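Enlever une tache de gras sur une serviette (ou un torchon) sans la massacrer

Bon, je vous raconte. Dimanche midi, vinaigrette renversée, et qui ai-je attrapé en premier pour éponger ? Ma plus jolie serviette, évidemment ! Comme vous êtes plusieurs à m'avoir demandé ma méthode en commentaire, je la mets enfin au propre.

Il vous faut : de la terre de Sommières (la mienne vient de la droguerie Mendska, un pot de 412 g qui me dure depuis une éternité), du savon de Marseille sans glycérine, une vieille brosse à dents et du papier absorbant.

Première chose, on ne frotte pas. Je sais, c'est un réflexe, mais vous allez juste étaler le gras. Posez le papier dessus, appuyez, changez de feuille, recommencez jusqu'à ce qu'il ressorte propre.

Ensuite, la serviette bien à plat, couvrez la tache de terre de Sommières. Soyez généreux, on ne doit plus voir le tissu dessous ! Laissez toute la nuit si vous pouvez, et comptez au minimum 3 heures. Le lendemain, secouez dehors (dehors, hein, j'ai fait l'erreur une fois au-dessus du parquet) et brossez doucement dans le sens des bouclettes.
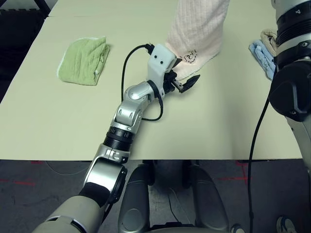

Une serviette rose pâle, tenue au-dessus de la table.

Regardez votre tissu à la lumière du jour avant de passer à la suite. S'il reste une auréole, humidifiez à l'eau tiède, frottez le savon directement dessus et faites mousser à la brosse à dents, en petits ronds. Dix minutes de pause, puis rinçage.

Pour la machine, 40 degrés pour les couleurs claires, 60 pour le blanc si l'étiquette le permet. Pas d'adoucissant : ça gaine les fibres et l'éponge boit beaucoup moins bien après. Mon voisin Mircea met un demi-verre de vinaigre blanc dans le bac à la place, j'ai adopté.

Et surtout, pas de sèche-linge tant que la tache n'est pas partie ! La chaleur la fixe et là, bon courage. Séchage à l'air, on vérifie, et au besoin on repart pour un tour de terre.

Sur la soie ou le velours je ne m'y risque pas, je file au pressing. La prochaine fois on parle du vin rouge, j'ai déjà la nappe qui attend.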